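Household Cleanup Tasks Added to Dramthorpe Robot Teaching Program

The Dramthorpe Institute has extended its robot instruction program to ordinary household items, the project office announced on 10/01/2019. The new sessions are recorded at a work surface in the institute's open office area.

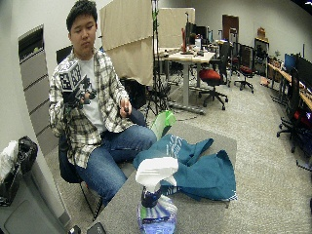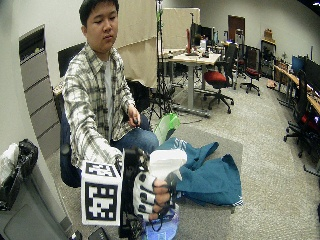
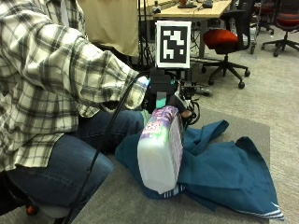

Demonstrations with hand-worn or handheld equipment carrying black-and-white markers. A teal cloth lies on the work surface in all three views.

Þórey Lauritsen
Staff Writer, Institute News

Under the program, a person performs a task by hand while wearing or holding the equipment, and the recorded motion is later used to teach a robot arm the same task. Earlier work, which started in May, was limited to wooden blocks and cups.

The household set consists of 20 items, among them bottles, plastic bags and clothing. Soft items were included at the request of Vigfúsdóttir, the appliance firm that shares the cost of the program with the institute.

"A shirt never lies the same way on two occasions, and a person deals with that without planning it," said Roman Malinowski, who directs the program. "We want the robot to learn from those small corrections of the hand."

Each demonstrator completes 11 tasks per session. Recordings in which an item is dropped are kept and labeled separately. The first 17 sessions have been sent to the Sostov laboratory, where they will be used to train 2 robot arms.

Staff who wish to serve as demonstrators should apply to the project office. Previous experience with robots is not required.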